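## 4. Sweeping on a Soft Surface

Whether a machine can sweep is a question the market considers closed. Floors get swept by disks that bump into chair legs, and the disks are fine at it. Our interest is in the other kind of sweeping, where one hand holds the pan, the other holds the brush, and the thing to be swept is small, shiny and lying somewhere it shouldn't be. A child of six can do this job, usually under protest. In January, when we drew up the Jendeck chore list, we rated it "easy" and put it near the top. The rating has been revised.

### 4.1 Task definition

Each trial starts with a dustpan, a hand brush and one small object on a quilted mattress. The policy must pick up the pan with one arm and the brush with the other, bring the lip of the pan down next to the object, sweep the object over the lip, and lift the pan with the object still inside. A trial counts as a success only if all of this happens within 58 seconds. We chose that limit after timing ourselves and then being generous.

Both tool handles are wrapped, the pan's in dark brown and the brush's in blue (Figure 3). The wrapping makes the handles thicker and lumpier than the manufacturer had in mind. Grasp points therefore have to be found anew on each handle, and a policy that has memorized the outline of a store-bought brush gets little for its trouble.
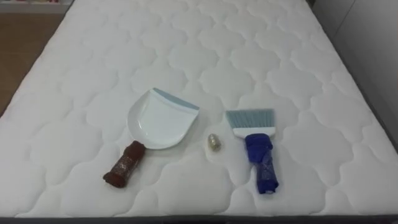 **Figure 3.** Layout for the soft-surface sweeping task: dustpan (left), small metallic target object (center) and hand brush (right) on a quilted mattress.

The mattress is the difficult part. On a tabletop the lip of a dustpan meets a flat plane, and a decent estimate of table height will carry a mediocre policy a long way. The quilting offers a field of puffed panels with stitched grooves between them. Press the pan down and the panel under it gives while its neighbor does not, which leaves a gap on one side of the lip and a small hill on the other. The target is about the size of a thimble and fits either one.

### 4.2 Data and baselines

We collected 400 teleoperated demonstrations on the mattress and a further 336 on a hard table, using the same pan, brush and target. Start poses were varied by hand, with the object left in open space between the tools. We compare three policies. Stullance is a behavior-cloning model with no force input. Rollalora uses the same vision backbone and adds wrist force readings. The third is the scripted controller of our earlier work, which we include out of sentiment.

Every policy was evaluated over 800 trials, split evenly between the two surfaces. The operator who reset the layout between trials was not told which policy would run next, although by the second afternoon the scripted controller could be recognized by its confidence.

### 4.3 Observed behavior

On the table, both learned policies completed the task in most trials. They were slow and somewhat fussy, and Rollalora had a habit of sweeping a second time after the object was already in the pan, as if company were coming. We did not penalize this.

On the mattress, the ordering of the policies stayed the same and everything else got worse. The commonest failure for Stullance was driving the lip into the side of a panel and then brushing the object firmly against the outside of the pan. It would repeat this stroke until time ran out. Rollalora eased off when it felt resistance, and this was enough to get the lip seated in many trials, but a lighter brush stroke sometimes let the object settle into a groove. The bristles then passed over it with great care and no effect.

The scripted controller picked up both tools reliably and swept the place where the object would have been had the mattress been a table.

Grasping caused less trouble than we had feared. The wrapped handles deform a little under the fingers and seem to forgive a poor approach angle. Most of the dropped tools were brushes, taken too near the narrow tapered end, where there is little to hold and the head wants to swing. Moving the preferred grasp toward the thicker part of the handle, just under the head, removed most of these drops at the cost of a shorter stroke.

### 4.4 Limitations

We tested one mattress, one brush and one pan. Crumbs, which are what people sweep off beds in practice, were excluded after a pilot session that we would prefer to report in the appendix. The mattress was also bare throughout, so nothing here speaks to sheets.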